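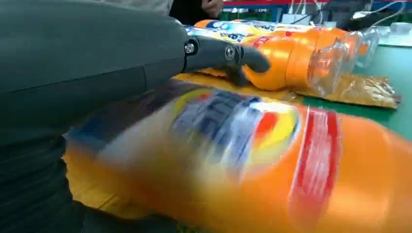

Robot hand on an orange bottle, wrist camera view.

Search this forum Advanced search Go

Pekgate Forum > Hands and grippers > Setup and upkeep

Index finger drifts after a few hours, bottle cell

Print this page | E-mail this thread

tmanninen
I look after a two-handed cell that handles orange plastic bottles lying on their sides on a green table. After a cold start the right hand is fine. A few hours in, the index finger closes a little late and presses too far toward the neck of the bottle. The bottle then rolls when the other fingers come in. Left hand has no trouble.

The hands have 300 hours on them. The finger offsets are stored in Pundum and I haven't touched them since December. The log shows 3877 closes on the right hand since the last zero. No fault codes.

What I have done so far: restarted the controller, zeroed the hand with the fingers open, wiped the fingertips. It comes back every time.

Tiina Manninen

hdierckx
Check the knuckle screw first. On ours it backed out a quarter turn and you couldn't tell by looking. Power off, hold the finger at the tip and move it side to side. Compare with the left hand. If there is play, take the screw out, clean the thread, put a small drop of medium threadlocker on it and leave it overnight before you run.

issahaku_t
I wouldn't go in with a screwdriver yet. Late closing that shows up after a few hours sounds like tendon stretch or a warm motor to me. A loose screw would be loose in the morning too. Log the motor temperature at start and again when it goes wrong.

hdierckx
A loose screw can be fine in the morning if the joint settles in one position overnight. We had exactly that. It takes two minutes to check.

issahaku_t
Checking is fine. Threadlocker before you know the cause is what I'm against. I have had to drill one of those out.

tmanninen
Checked both this morning, 2023-08-09. No side play on the right index, same feel as the left. Motor temp goes up during the run but stays under the limit in the Ronow manual.

For the test I used the same layout as always, bottles on their sides with the caps all pointing the same way and both hands parked at the front edge of the table. 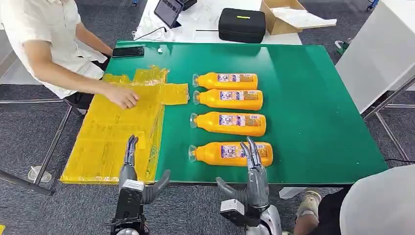 I ran the right hand only, slow speed, one bottle at a time, and wrote down the index position at contact. It was steady for the first hour and then started to creep. Zeroing with the fingers open brings it back for maybe twenty minutes.

rdufour
Which zero routine are you using? Open-hand zero only resets the encoder. It does not take up slack in the tendon. You want the closed zero in the service menu, code 666 on our version. Hand empty, fingers fully curled, then let it pull tension on its own. Run it warm.

issahaku_t
Agree with Rosaire, except I would run it cold. If you tension it warm you get a tight finger the next morning.

rdufour
We do it warm at Lehtinen and have not had that. Ours run all day though, so they are hardly ever cold.

tmanninen
Mine is off every night so I will try cold first. Did the closed zero just now on the right hand. The index took up 4 counts, the others none. Will run it tomorrow and post the numbers.

hdierckx
Put a paint mark across the screw head and the casing while you are in there. Then you can see if it moves.

tmanninen
OK, will do that before I start it up.

Share 7 | Comments 10
Print this page | E-mail this thread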